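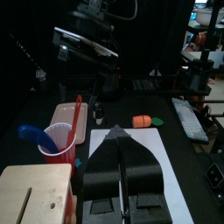
A guest returning from Lalia wrote to us that the case had been through three connecting flights, a ferry and a night bus, and that the only thing she had to replace was the luggage tag.

Waltader Trilcombe Cabin Case
Item 1445

The Trilcombe is a carry-on case for travelers who change planes often and prefer to keep their belongings with them. It is supplied by Waltader to individual customers and to tour operators.

The shell opens along the long side, so the case can be unpacked on a narrow hotel luggage rack. One half closes with a zippered divider. The other has two straps and a flat pocket for shirts. Passports, visas and boarding passes go in the outer document sleeve, which can be reached while the case is standing upright.

Specifications
Height, including wheels: 51 cm
Wheels: four, double, replaceable
Handle: three positions
Lock: combination, set by the owner
Colors: slate, dark green
Warranty: 5 years

Airline size limits
Cabin allowances differ from one carrier to another and may be lower on regional routes. Customers are asked to check the limits for every leg of the trip before departure. Waltader does not refund gate-check fees.

Care
Wipe the shell with a damp cloth. Do not use solvents. Wheels should be cleaned after travel on sand or unpaved roads – the Kassa repair desk can supply replacement sets by mail.

Warranty and repairs
The warranty covers the shell, handle, zippers and wheels under normal travel use. Scratches and damage caused by a carrier are excluded, and claims for the latter should be made to the carrier before leaving the airport. Please keep the proof of purchase and quote the item number in all correspondence.

Orders placed in July for the dark green case will ship from August 4, 2025.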